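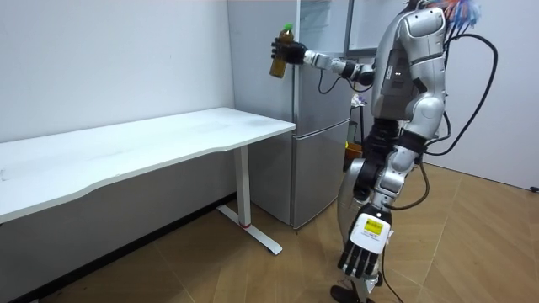
Friday, March 6, 2026
Posted by ridgeline_ken
Filed under: Local Weather & Records

Does anyone know where the town stands on the wind marker? Last October the council voted to put a sign at the Truruda overlook for the big gust, and I drove up there Sunday and saw two post holes with orange caps on them and nothing else. I thought it was supposed to be in before the snow.

tamsin_r
The sign is made. It's sitting in the public works garage on Ekanayake Road. The holdup is the wording. The draft says "highest wind ever recorded in the county" and somebody wrote in to object.

ridgeline_ken
Who objected? The gust was on the airport instrument.

IHamada
I did. Isamu Hamada, I ran a co-op weather station out on the Nido side until I moved into town. I have no problem with a sign. I have a problem with "ever" and with "county." The airport instrument was the only one running that night. Mine had lost power, and the one at the Fosico mill had been taken down for painting. So it was the highest wind recorded because it was the only wind recorded. I asked them to say "recorded at the airport" and leave it there.

plowguy
That's a lot of fuss over one word. My brother's barn roof ended up in the next pasture. People remember it. Let them have the sign.

IHamada
They can have the sign. I would like it to be right, seeing as it's going to be cast in metal.

tamsin_r
What did the change cost? I heard they had to redo the whole plate.

Rizwan B.
Rizwan Bhattacharjee, I sit in on the parks meetings for the newsletter. The new plate is $619. The old one was $400 and can't be reused. The money comes out of the overlook budget, and that means the second bench gets put off.

plowguy
So we lose a bench over this. I'd take the bench.

ridgeline_ken
I go up there with my dad and we could use the bench too. But I looked at the old draft and it also had the wrong year for when the road was paved, so it would have needed redoing anyway.

Rizwan B.
Correct, the road date was fixed at the same time. That one came from the town's own file, so it isn't on Mr. Hamada.

snowshoe_deb
Is there still going to be a day for it? My daughter's class was told there would be a Wind Day with kites.

Rizwan B.
It was discussed. The mayor is for it. Two members wanted it on the actual date and the others wanted it in better weather. No vote yet.

plowguy
If it's on the actual date you can forget the kites. The overlook road is closed half the time.

IHamada
It should be on the date. An anniversary in June means nothing. Hold it in the library if the road is closed.

snowshoe_deb
Kids are not going to get excited about wind in the library - sorry. Roughly 6 families I've talked to would come if it's outdoors and warm.

tamsin_r
Next meeting is at the fire hall if people want to say so in person. Sign-up sheet is by the door.

ridgeline_ken
Thanks. I'll bring up the post holes too. One of the caps was already gone and it's right where people step out of their cars.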